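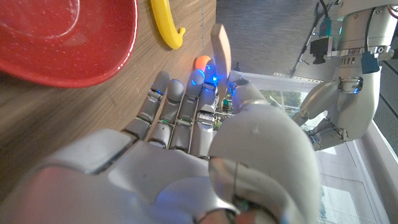 December, workshop notebook, started a bit after 9 in the morning

Right, the table. I've been putting off writing this up because I kept changing my mind, but I think we've finally got a kitchen set worth keeping and I'd like it on paper before somebody (me) starts swapping bits again.

Bowl first. The red one stays. I know a few of you preferred the plain white from the Ollow box, and it's a nice bowl, but put it on a pale tabletop and you lose the rim completely when the afternoon light comes in. The red one you can find from across the room! It also has that speckly glaze inside, so you can tell at a glance which is inside and which is outside, and I like looking at it. That counts for something when you stare at the same table all week.

The yellow banana also stays. I tried real ones for a couple of days. Never again. They go brown, they get soft, they're a different shape every time you buy a bunch, and the whole corner smelled like banana bread by the end (fine for the first hour, then a lot). The toy one is the right sort of curvy and it's as bright as anything.

The small round orange thing is the one I fuss over. It rolls if you so much as lean on the table. I checked with the level and the top drops 4 mm toward the window side, so I put a folded card under one leg and it's better now, still not perfect. If you move the table PLEASE put the card back.

Spatula: wooden, light colored, no complaints. I went through the Sokavitz catalog looking for a spare and the closest match is item 3405, which they only sell by the case, up to 200 to a case, and we do not need to be that kind of workshop. I'll look in the thrift store on my way home instead.

Tabletop. I rubbed it down with oil last night, thin coat, waited 30 minutes and wiped it off with an old T-shirt. The grain came up beautifully. There's a ring near one corner where a coffee cup lived for most of the fall and I couldn't get it all out. Fine sandpaper helped, then I got nervous and quit while it still looked decent. Coasters are in the drawer under the vise, next to the Mac an tSaoi tape.

Things I'd still like:
- a second bowl, another strong color, maybe green or dark blue, a little smaller so it nests
- one more toy fruit, something long or lumpy, we have enough that's round
- a decent bin with a lid for all this, the Cudach one has a crack down the side and sheds little splinters of plastic

Washed the bowl and banana in warm water and dish soap before lunch, no scrubber on the banana or the paint will go. Spatula gets a wipe only, don't leave it soaking in the sink. I've done that twice now and had to sand the fuzz off it both times.

3:15, oil still feels slightly tacky by the window. Leaving it overnight with the fan on low, will check again when I'm in.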